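Notes from the Homeck open day, March 27, 2026

I went to see whether a machine could take over the umbrella bin at our shop, where returns come back in a heap. Homeck had 46 visitors signed up and let us in 8 at a time. The station I wanted was the third one, past the coffee.
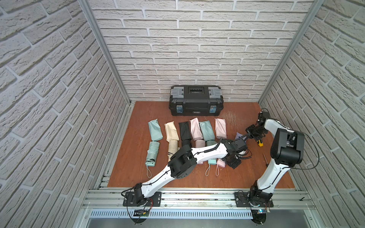
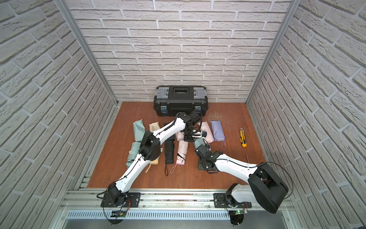
Two arms, compact umbrellas and a toolbox. 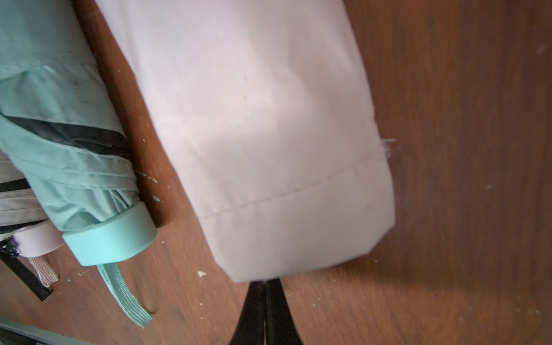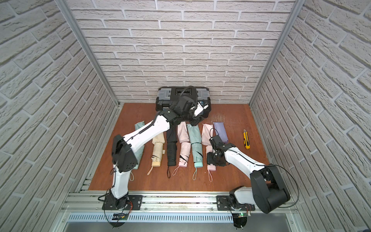

Eustaquio Hinojosa gave our group 5 minutes for questions. I asked about wrist straps, which snag on everything in our bin. He said soft items are still the hard part and he would not quote a price. My clerk does the bin before lunch, so for now she keeps the job. Mansour had a shelf-scanning cart in the next hall, but the line was long and I skipped it. Parking is free behind the building.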